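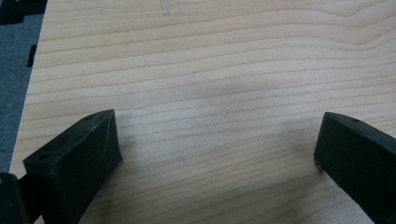

Progress report - Urkine running board line
To: Emiliano Acuña
From: Florencia Mansilla
14 September 2018

Emiliano, sorry this is short, off to Gadcombe again first thing. Numbers first, then the problems.

Shipped to dealers so far: 1,617 sets. Returns: 46. Most of the returns are the same complaint as last time, bracket holes on the passenger side not lining up on crew cabs. Extended cab fits fine. The rest are scratched powder coat, and I think that's packing, see below.

Brackets
Painemal has cut the new die. First parts came in, bolted up on two crew cabs in the shop with no drilling and no prying. Installer did the second truck without the instruction sheet. I want a third truck, a diesel if we can borrow one, before I sign off. The DEF tank sits close to the rear bracket and I don't trust the drawing.

Old brackets still on the shelf: 500. Not worth reworking. I'd scrap them, but the money is yours so please say yes or no. They are taking up two bays.

Coating
Gadcombe changed the texture powder without telling us. Looks okay, slightly darker, but next to a set from February you can see it. Two dealers noticed, one was annoyed, had a customer replacing just one side. Asked Gadcombe to go back to the old powder. They say they can, no date yet. That is half the reason for the trip.

Packing
New foam end caps are in. Old ones let the step slide and rub against the bracket box. Dropped a packed carton off the dock a few times, corners crushed, boards fine. Carton is a bit longer now so freight may re-rate it, waiting to hear. If it goes up I'll send you the diffrence before we commit to a full run of cartons.

Instructions
Rewritten. Torque values moved to the front page. Took out the step about trimming the pinch weld cover, only one model year needs it and it was confusing everybody else. Spanish version is at the printer. There's a typo in the bolt table that I caught too late, M8 listed where it should be M10 on the rear mount, so the first batch goes out with a sticker.

Dealers
Senport took the display stand and has reordered twice. They want a shorter board for regular cabs. We don't have one. Could be cut from the same extrusion, end caps are the same, only the middle bracket moves. Quick quote from Painemal was better than I expected. I'd like to do a trial of 60 sets and let Senport have all of them. Need your okay for the tooling part, it's inside the contingency line but only just.

Two dealers dropped us, both small. One closed, the other went with a cheaper tube step.

Money
On budget except freight, which is over. Two rush shipments of brackets in the spring did most of that. Should not repeat with the new die. Install clinic money not spent yet - I held it until the crew cab fix was done, did not want to teach people to drill. Clinics can start once the third truck checks out.

Need from you
Scrap the old brackets, yes or no.
Tooling for the short board.
Who signs the Gadcombe agreement, you or me? Their draft has your name on it and the wrong adress.

Next report after the trial sets ship. Call the cell, I won't be looking at email much from Gadcombe.

Florencia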